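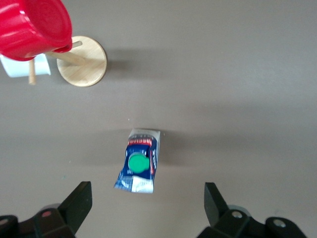
A red plastic bowl and a wooden mug stand.

Farnville Kitchen Exchange Opens Second Location in September

FARNVILLE — The Farnville Kitchen Exchange will open a second location on Pugh Street in September, doubling the space it has for used cookware, dishes and small appliances.

The exchange takes in household kitchen goods, checks and cleans them, and passes them on at no charge to people setting up a home. Last year it supplied 355 households in Farnville and the neighboring town of Dralberg. Most were first-time renters, families moving out of temporary housing, or people replacing items after a fire or flood.

The new site is a former hardware store leased from Condura, a local property company, for five years. It will have a drop-off counter at the rear entrance and parking for short visits. The original location on Mill Road will stay open and keep its current hours.

"We ran out of shelf space last winter and had to turn away full sets of dishes," said Hefin Prothero, director of the exchange. "People were still asking for plates while we were telling donors to hold on to them. The Pugh Street building lets us take things when they are offered."

Donations will be accepted at Pugh Street from 2 p.m. to 5 p.m. on weekdays. The exchange is most in need of saucepans with lids, cutlery, mixing bowls, mugs and can openers. It can't accept knives without a cover, chipped glassware, nonstick pans with worn coatings, or microwaves more than four years old.

Households can visit either location once every two months. No referral is needed, but first-time visitors are asked to bring proof of address — a lease, a utility bill or a letter from a housing office will do.

Larger donations, including those from restaurants and schools, should be arranged in advance at the Mill Road front desk.

Media contact: Hefin Prothero, Farnville Kitchen Exchange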